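cellcare list – archived message
Subject: Re: picks drifting after bin swap
Date: 14/02/2018
3 replies | 2 shares

> We changed the front bin on our Alldale cell last month and picks
> near one wall have been off ever since. The gripper comes down
> short or touches the wall. Recalibrating the camera fixed it for a
> day, then it came back. Is it the camera, the arm or the bin? We
> run blocks too, so the parts are easy. What do you check first?

I would check the bin before anything else. We had the same trouble on the Pitotach cell in July and I recalibrated the camera twice before I put a tape measure on the bin. It had crept 5 mm toward the arm. Every time the fingers touched a wall the bin moved a little, and calibration only held until the next touch.

What we do now, in order:

Stop the arm and park it clear. Take all the parts out. Loosen both clamps, push the bin back against its stop and tighten again, a little on each side in turn. If you do one side all the way first, the bin twists. Then push on the front corner by hand. If it moves at all, the clamp pads are worn or there is dust under them.

Clamp where the two bins meet, so one pair holds both. We tried a clamp at each corner and the arm kept finding the front ones.
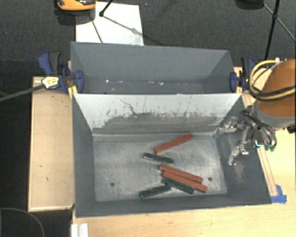 After that, run a short test with six blocks before you go back to a full load. We use three red and three green and throw them in by hand. Leave them however they land, and let some of them touch. A block lying alone will get picked even with the offsets a bit wrong. Two or three lying side by side will show you the error right away, as the finger has no room to be off.

Watch the hose while it runs. Ours is tied with the cables and has to have enough slack for the wrist to turn fully both ways, but a big loop will catch on a clamp handle. Retie it with the arm at its farthest reach, then jog it slowly to each corner of the bin.

On the metal floor: glare got worse for us as the surface wore. I moved the light lower and to one side and that took care of most of it. Painting the floor did not work. The paint was scraped through after 300 picks. I have a Weso rubber mat here but have not tried it, and I would want to know what it does to finger clearance first.

For numbers, our last run after reclamping was 1563 attempts with 168 misses. Most of the misses were blocks tight against a wall, and that is a separate problem – I don't think any amount of calibration will cure it. We recheck the clamps every 500 picks and write the bin position on a card.

If yours still drifts with the bin held solid, look at the camera mount next. The Zürcher bracket we had worked loose at the lower screw.

Recent on this list
- Finger pads, which glue?
- Re: Re: Alldale controller will not home
- Cable ties or hook and loop on the wrist
- Spare Weso mats, free to collect

Contact the list owner | Back to top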